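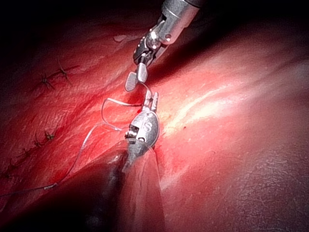 Two instruments and a pale suture thread over red tissue.

Bostard Suture Stills

Welcome, and thank you for taking the time to read this before you open the folders. The Bostard Suture Stills are a collection of close-up pictures of stitching in soft tissue, put together for people who care about thread: where it lies, how it crosses itself, when it disappears behind a jaw, and how hard it can be to see at all against a shiny surface. We started it as a small teaching aid at Emholm and it kept growing, partly because everyone who looked at it wanted just a few more pictures of their own favorite part of a stitch.

What is in it

There are 3880 stills from 26 sessions. In 800 of them the thread has been traced by hand from one end of its visible length to the other. The rest carry only the short labels described further down. We would dearly love to trace more, but a good tracing takes patience and a quiet afternoon, and we would sooner give you fewer lines you can trust.

Labels

Each still has one line in the label sheet, with these fields:

session: the session number
thread: seen, partly seen, or not seen
jaws: open, closed, or mixed when the instruments differ
tissue: one word for the main color of the surface
tracing: yes or no
remarks: free text, often empty, now and then a small essay

The thread field is the one we argued over most. "Partly seen" means that some of the thread is clear and some of it is lost in glare, hidden by an instrument, or running under the surface. A thread that simply leaves the picture at one side is still marked "seen" if the part inside is clear. Natanael Fontes wrote that rule after we had already labeled several sessions the other way, so we went back and did them over — a dull week, but the sheet is much better for it.

How the tracing was done

Natanael traced first and Nivaldo Nogueira checked. Where they disagreed, they sat down together with the picture enlarged and either settled on a line or removed it. Nearly 67 tracings were removed this way, and those stills went back to the untraced part. A line stops where the thread can no longer be seen, even when any sensible person could guess where it comes out again. Please keep this in mind if you measure length, as what you get is visible length and nothing more.

Things to watch for

Wet surfaces throw back small white highlights, and a thin, light thread can look very much like a row of them. Bright metal causes similar trouble close to the jaws. Red surfaces are by far the most common, so anything you learn here about contrast may not carry over to paler tissue. The color words were chosen by eye on two different screens, and we know that our "pink" and "red" drift into each other.

The pictures show exposed tissue close up. If you plan to use them in a class, it is kind to let people know first.

Please do not use the set to grade anybody's stitching. A still says very little about how a knot held, and we have no notes on outcomes to go with these.

Changes

14/01/2022: thread field corrected under the new rule, tracings checked again, spelling in the remarks tidied up where we could read our own notes.

The first round of labels was finished the October before. If you still have that copy, please replace the whole label sheet, as the old and new rows cannot be mixed.

Questions and corrections

Write to Nivaldo at the Emholm teaching office with the session number and the still number. Corrections to tracings are especially welcome, and a rough sketch of where you think the line should go is plenty.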